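The Second Life of the Corner Café

Walk down the main street of Indton before eight on a Friday and you'll hear the place before you see it. Nallov, the old shoe shop turned café, has 33 seats, and by opening time there's a line for most of them. I've been going since June and I still get a kick out of it!
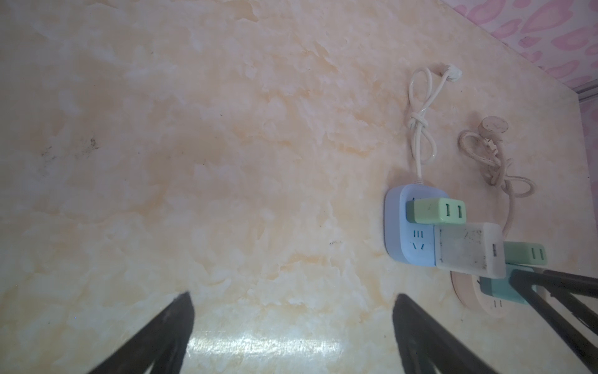
Small-town cafés are having a wonderful moment, and the best ones are built around staying put. People bring knitting, tax forms, a half-finished novel. They want good bread, a big window and somewhere to plug in – a mint-green adapter pushed into a lavender-blue power strip on a marbled tabletop says "stay a while" as clearly as any welcome mat. Then they order a second pot of tea, and very often lunch.

The bread comes from Butt, a bakery two streets over that turns out 400 rolls a day and sells the seeded ones first (get there early, I mean it). 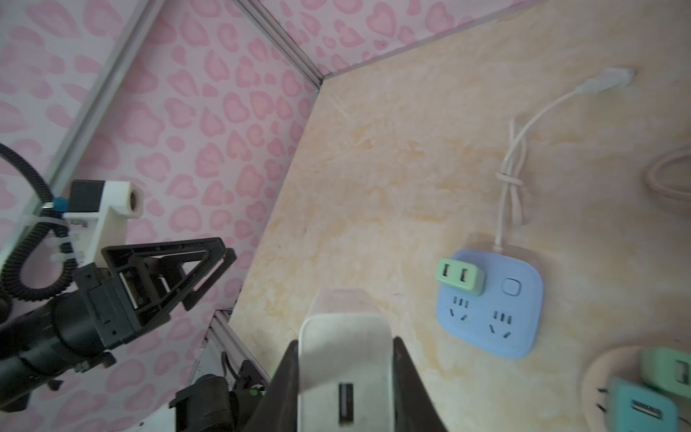
The rolls go into everything at Nallov, from the egg sandwich to a bread pudding with sour cherries that I'd happily cross the county for. Evenings are newer. Doltetix, the record store next door, brings over a turntable and a crate of old soul albums, and the kitchen stays open until ten. Last time I went for one song and stayed for the whole crate.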